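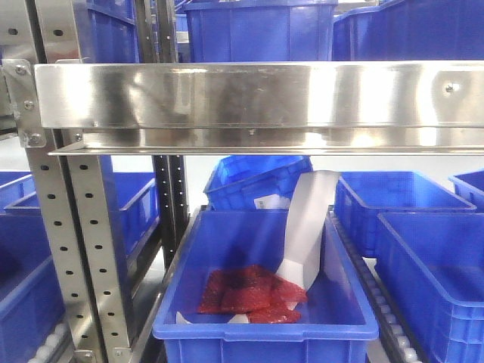 Rineck to Broltness in two days: where to stop, and is the moor path all right in November?

Posted by Adesuwa Obi

I'm planning to walk from Rineck to Broltness next month with my sister. We have two days, and a third if we really need it, but she has to be back at work after that. The guidebook I borrowed from the library is old and splits it into three stages, with the second night at a farm that I can't find any trace of online.

My main question is whether two days is sensible with short daylight. We are both used to walking all day but we are not fast, and we will be carrying our own bags. I've also read that there are two ways over the middle part, one across the moor and one along the river through Elineo. The moor way looks shorter on the map. Is it boggy? I have decent boots but my sister walks in trail shoes and won't be talked out of them.

Other things I'd like to know:
Is there anywhere to buy food between Rineck and Elineo?
Can you still get a bus back from Broltness in the late afternoon out of season?
Is there a bed in Elineo for under 80 a night for the two of us?

We won't be camping. Thanks in advance. 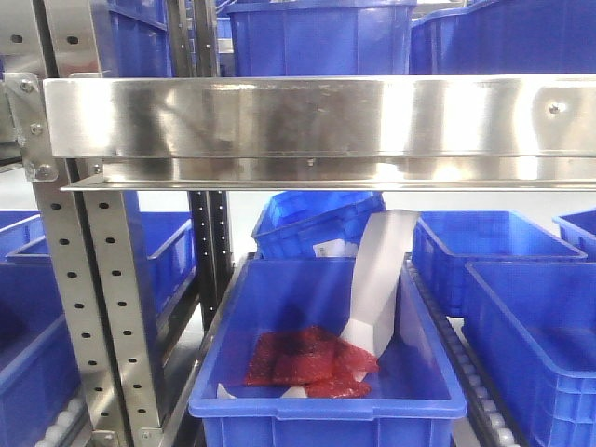
Chukwuemeka Akinola
Replied 2025-10-31

I've done this route both ways round, once in spring and once at this time of year. Two days is fine if you sleep in Elineo and start early on both mornings. The first day is the longer one. Leave Rineck as soon as it is light enough to see the waymarks and don't stop too long at the ford.

Take the river path. The moor is shorter but you won't save any time on it in November. The top is at 420 metres, which doesn't sound like much, but it is flat up there, the water has nowhere to go and the path splits into a lot of little tracks where people have tried to get round the wet bits. In mist you can lose it altogether. We did, and had to walk back along a fence until we met the track again. Trail shoes would be soaked before the first gate.

The river path is muddy in the woods below the weir and there is a tarmac stretch after that with no verge. It is a quiet road but wear something bright. After the chapel you turn left through a metal gate that looks private. It isn't, and there is a small yellow arrow on the back of the post. I missed it the first time and ended up in somebody's yard with two dogs.

Food: nothing at all between Rineck and Elineo. The bakery in Rineck opens early enough for you to buy rolls before you go. Take more water than you think, as the tap at the chapel is turned off for the winter.

For the bed, try Van der Merwe, the guest house by the bridge in Elineo. I paid 80 for a double room with breakfast, so right on your limit. Ring them, as they are slow with emails. The rooms at the back are quieter. Ask for the drying room key when you arrive or you will find it locked after supper.

The second day is easier. You climb 200 metres out of Elineo straight after breakfast and from there it is mostly downhill on farm tracks. The last part into Broltness is along a canal and rather dull.

Omolara Sani

I went over the moor in August and it was lovely and dry. Don't know about November. We had a picnic at the top. Bring a hat.

Modupe Okonkwo

Agree with the river path. One correction to what was said further up: the gate after the chapel was replaced this year and it is wooden now, with a proper signpost next to it, so you shouldn't have any trouble there.

On the bus, the winter timetable starts at the beginning of November and the last one from Broltness leaves a good bit earlier than in summer. Check it before you book anything. If you miss it there is a taxi, but you need to phone for it and there is hardly any signal at the bus stop. Walk back up towards the church and you should get some.

If you do end up taking the third day, I'd spend the extra night in Elineo and go up to the old quarry without your bags. The farm in your guidebook stopped taking walkers years ago.

Adesuwa Obi

Thank you all. River path it is. I've rung the guest house and they have a room at the back. My sister has agreed to bring spare socks but is still wearing the shoes.
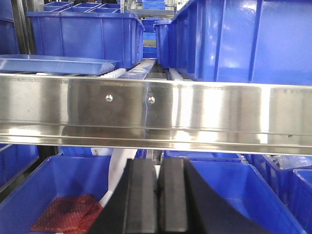
Rineck Footpaths Club, Routes and Walking Help

Threads in this section stay open for replies until the end of the season. If a path is blocked, a gate has changed or a sign is missing, please start a new thread with the name of the nearest village in the title. Route updates are checked by Chiamaka Akpan, and corrections go into the next edition of the club's route notes.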